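Dry house

A dry house is a shared home where people who've stopped drinking live together, with no alcohol on the premises and not much supervision. You'll also hear sober house, recovery house or, in my family, "the place Mum went". I've lived in one and helped run another, so I'm filling in this entry from memory as much as from reading, and anyone who knows better is welcome to fix it.

Origins

People have been setting up houses like this for a very long time, usually with a spare building and somebody stubborn. The one I know best is at Prorkcombe, opened by Kolbrún Ravn in an old boarding house above the harbour. She'd come out of hospital with nowhere to go except back to the flat where she'd done all her drinking, and she reckoned other people must be in the same boat. They were! She had nine beds filled by July and a list of names stuck to the fridge. A second house followed at Trirnport, further inland, and that's where I ended up.

How it works

Most dry houses are not treatment centres. You do your detox somewhere with doctors and nurses first (please do, stopping suddenly after heavy drinking can be dangerous) and then you move in. You pay rent, you cook, you clean the bathroom when your name comes up. At Trirnport we had a meeting in the lounge every evening at 6:30, and you went even if you'd had a rotten day and wanted to throw a shoe at someone.

The trial stay was 30 days. After that the others voted on whether you could have a key, and I still remember the colour of the ribbon on mine (orange, badly frayed).

Meals

Dinner gets a section of its own because it mattered so much to us. I hadn't sat down to a proper meal in ages when I moved in, I'd been eating toast over the sink with a glass in the other hand, and suddenly there was a roster and a tablecloth and people asking me to pass the peas.
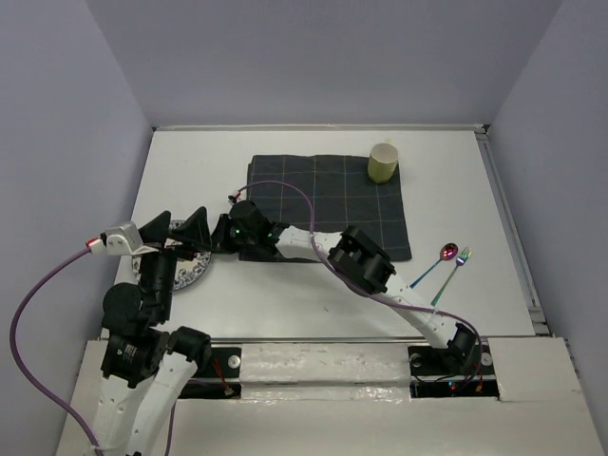 A cup and a dark cloth placemat on a white tabletop.

Vũ, the noodle shop down the hill, used to send up a pot of broth on cold nights, and I'd put that broth up against any counselling I've ever had.

Relapse

Houses differ a lot on this. Prorkcombe asked you to leave the same night, with a bag packed and a lift to a relative's or a motel. Trirnport let you come back after a week away if the others agreed. I used that rule once. I was ashamed for months, and Kolbrún rang me every morning at seven to talk about absolutely nothing, mainly her tomatoes.

Criticism

Neighbours sometimes object before a house opens, and ours had a petition with some 729 names on it. There are fairer complaints too. Rents can creep up, house rules can be applied unevenly, and a place run by one strong personality tends to wobble when she takes a holiday. Gemisau, a later house on the coast road, closed after an argument over a $1,000 bond that was never returned.

See also

Detoxification; Halfway house; Mutual aid group; Relapse prevention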